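A few notes on the comments under Yaryna Romaniuk's column in the Brimport paper, since I run the page and people keep asking what gets through and what doesn't.

The column argued that the Viladska broadcaster should lose its public money. You can disagree with that. I disagree with most of it.

We got 391 comments. I held back 37. Every one of those went after her family, her accent or her passport. None of them mentioned the broadcaster.

Several readers say we only run writers who are hard on the government. In December we ran 6 columns defending it, and those readers wrote in to thank us. I still have the emails. 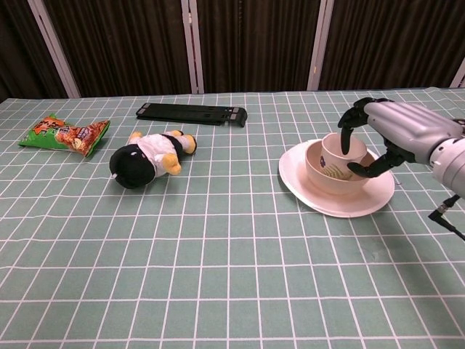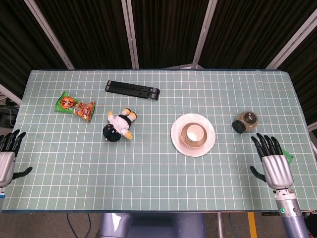 Same table, same green checked cloth in both.

Catríona Hegarty has sent a reply to the column. It is nearly 200 lines long and she won't cut it - fair enough, it goes up whole tomorrow morning.

To the man who writes under four names: I can see it's you. Pick one and you can stay.

Being called a foreign agent for printing an opinion piece is tiresome. The paper is paid for by subscribers and the ads from Ferreira, the furniture people. The accounts are on the site.

Someone asked if Romaniuk is leaving. She is not. Her next piece is on the Grokoren press law and she has already filed it.

Comments on the old column close tonight. If yours was held back and you think I got it wrong, write to me and I'll read it again.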